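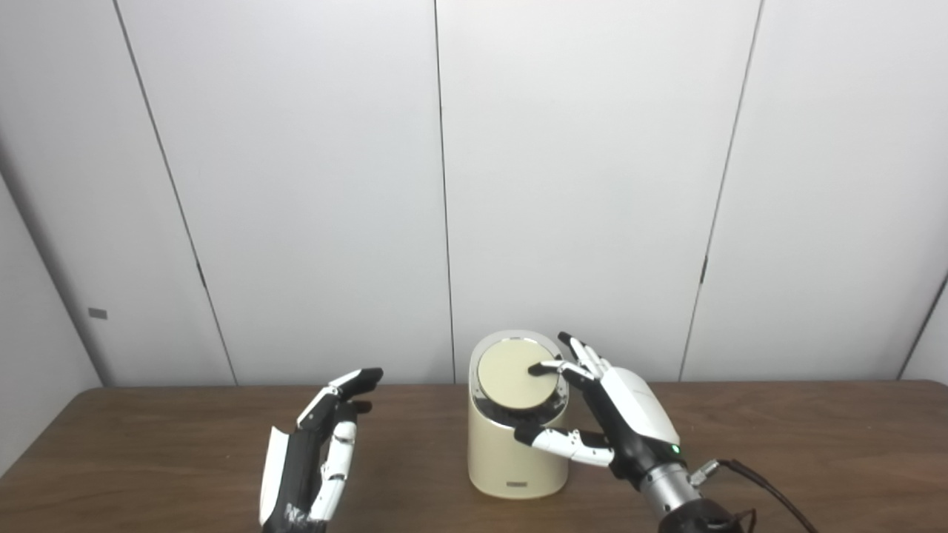

**Pre-opening checklist, demonstration room B**
Kurham open day, 8 Oct 2019
Checked by: Loretta Haddad
Second check: Slamet Liew
Setup: two-hand station, press task

Marks used: OK, FIX (must be done before doors), NOTE (can run as is).

## 1. Room and access

- [x] Main door opens fully and stays open on the hook. OK
- [x] Exit route clear to the yard. OK
- [x] Visitor line taped on the floor. FIX – tape was lifting at the corner nearest the door. Slamet replaced that length.
- [x] Extinguisher in date and on its bracket. OK
- [ ] Room capacity sign posted. FIX – the sign on the door is for the whole building (263). We need the one for this room. Notburga Hollenstein has the file and will print it.
- [x] Lights on full, no flicker. OK

## 2. Table and task item

- [x] Table does not rock. OK. Pushed on all corners with the arms parked.
- [x] Tabletop clear except for the task item. OK. No cups, pens or badges left on it. Please keep it that way during the day, staff included.
- [x] Task item is the cream cylinder with the silver rim. OK
- [x] Round top disc moves freely when pressed by hand. OK
- [x] Cylinder unplugged and empty. OK. Visitors will ask if it grinds. The demo shows the press only.
- [x] Spare cylinder on the shelf in the store room. NOTE – the spare has a scratch on the body. Fine for use.

## 3. Hands and wrists

- [x] Finger joints, both hands: no cracks in the white segments, no loose covers. OK
- [x] Black fingertips seated. FIX – right index tip turned a little under a thumb and finger. Reseated and checked again after the trial presses. Look at it at lunch.
- [x] Right wrist light green at ready. OK
- [x] Right wrist cable connector tight. OK
- [x] Cable loop at the right wrist clear of the table corner through the full reach. NOTE – it clears, but with less room than I would like. Kofler fitted this cable in August and it is longer than the old one. Yevdokiia Karpenko will add a clip after the open day.
- [x] Left hand holds its raised position away from the cylinder while the right hand presses. OK
- [x] Grip force limit set to the demo value. OK. Read from the screen by both of us.

## 4. Stops

- [x] Operator stop button. OK, tested 3 times, arms held position each time.
- [x] Second stop button at the visitor line. OK, same test.
- [x] Restart needs the key. OK
- [x] Key held by one named person. OK – Yevdokiia until lunch, Slamet after. Hand it over in person and write the time on the back of this sheet.

## 5. Trial run

- [x] Full press routine, no visitors. OK. Ran 200 cycles yesterday with Slamet watching, log saved under Mutari.
- [x] Short run this morning with two staff at the visitor line. OK
- [x] Right thumb steadies the side of the cylinder before the index finger comes down on the disc. OK. If the thumb misses, stop the routine and set the cylinder back by hand with power off at the arms.
- [ ] Position mark for the cylinder. FIX – there is no mark on the table, so we have been placing it by eye. A small paper dot is enough. Put it under the base so it does not show.

## 6. Staff and visitors

- [x] Operator and one floor person in the room at all times. OK. No demo with only one.
- [x] Floor person knows what to say about touching. OK. No one reaches over the line, and that includes the press group from Plillard.
- [ ] School group briefing sheet. FIX – the current sheet still describes the old arm. Marlies Hollenstein is rewriting the second paragraph.
- [x] First aid box checked. OK

## Comments

The room is fit to open once the capacity sign, the position mark and the briefing sheet are done. The first group should wait in the hall until Slamet has signed below.

Last year visitors crowded to the right side to see the press up close, and people at the back gave up and left. I suggest running the routine for smaller groups and letting each group change places halfway. Yevdokiia agrees. It adds almost 3 minutes per group, so the timetable at the front desk needs changing too.

The arms go to park between groups, every time, even when the next group is already at the door.

L. Haddad

Second check signed: ____________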